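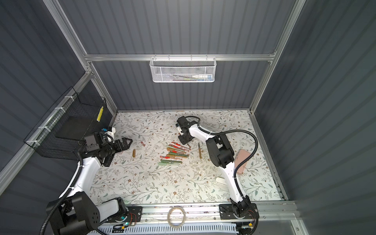
Mesh baskets on the back rail and left wall.

Section 3. Setting up and using the Uto facial steamer

Read this section before you use the steamer for the first time. The parts are the same for the white and the gray versions. If yours came with the Trịnh adapter ring, leave it off until you have run the steamer once without it.

Before you start

The box contains the base with power cord, the water tank, the steam nozzle, the measuring cup, and a drain plug, which is already fitted. Check that the plug is pushed in all the way. It can work loose in shipping.

CAUTION: The nozzle gets hot during use and stays hot after the steamer is switched off. Do not touch it with bare fingers. Do not let children use the steamer.

Placing the steamer

1. Pick a flat, steady surface that can stand a little moisture. Untreated wood will mark.

2. Set the base down with the nozzle side facing you. Keep the back clear of walls and curtains so the air vent is not blocked.

3. Run the cord behind the base, where you won't catch it with your arm. Do not plug it in yet.

4. Sit down and check the height. Your chin should be above the top of the tank, with your back straight. If you have to hunch, use a lower chair or raise the base on something that does not slide.

NOTE: Keep creams, cotton pads, and anything in a pressurized can out of the path of the steam.

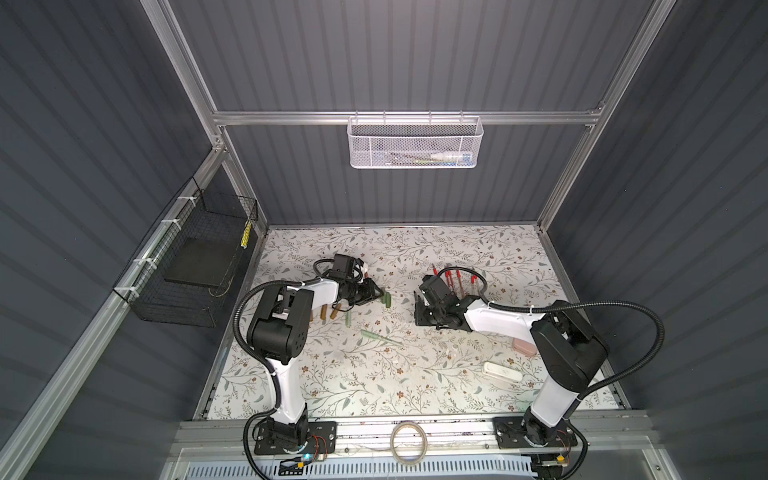
Filling the tank

1. Lift the tank straight up by its handle. Do not twist it.

2. Turn it over and unscrew the cap.

3. Fill to the line with cool distilled water. Tap water can be used if you have to, but you will need to descale more often.

4. Screw the cap back on until it stops, turn the tank upright, and wipe the outside dry.

5. Lower the tank onto the base. You should hear a few bubbles as water runs down into the heating cup.

CAUTION: Use plain water only. Essential oils, toners, floral waters, and salt will damage the heating cup and can irritate your eyes. Damage from additives is not covered by the warranty.

First run

The first run is to rinse out the heating cup. Keep your face away from the nozzle.

1. Plug the cord into a wall outlet. The steamer draws 800 watts, so do not share a power strip with a hair dryer or a curling iron.

2. Press the button once. The light blinks while the water heats and stays on when steam is ready.

3. Let it run for 5 minutes. A faint smell of plastic is normal the first time.

4. Press the button again to stop. Unplug the steamer and let it cool.

5. Pull the drain plug over a sink, empty the water that is left, and put the plug back.

If the light turns red, the tank is empty or not seated. Unplug the steamer, let it cool, refill or reseat the tank, and start again from step 1.

Steaming your face

Take off contact lenses and makeup first. Wash with your usual cleanser and pat dry. Tie your hair back.

1. Start the steamer and wait for the light to stop blinking. The nozzle sometimes spits a few drops of hot water just before the steam becomes even, so stay back until this has passed.

2. Move in slowly until the steam feels warm and comfortable. If it stings, move back. Close your eyes if you like.

3. For the first week, stop after 3 minutes. Dry or easily flushed skin may do better with less.

4. Switch off, pat your face with a soft towel, and put on your moisturizer while the skin is still damp.
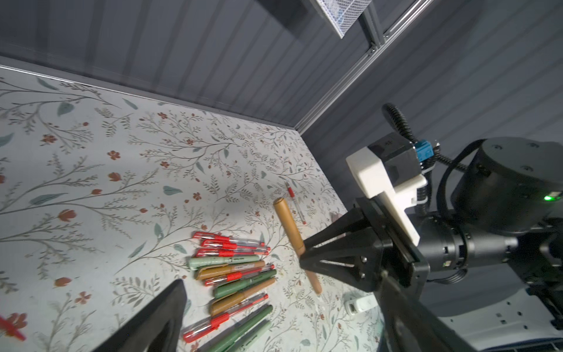 Skip scrubs and peeling acids on the same evening. Steamed skin takes up products faster, and something that is mild on other days may burn. If you use a prescription cream, ask your doctor or pharmacist whether steaming is all right for you. Do not steam over sunburn, open cuts, or cold sores, or soon after a waxing or laser treatment.

After each use

Drain both the tank and the heating cup. Leave the tank cap off overnight so the inside can dry. Wipe the nozzle with a damp cloth once it is cool. Never put the base under running water.

Spare parts

Tanks, nozzles, and drain plugs can be ordered from Plivwood customer service in Plavodthorpe. Give the part number, 1890, for the drain plug. Parts for the older model do not fit.

Text revised by Bình La, Monday, July 2, 2018. Descaling is covered in Section 4.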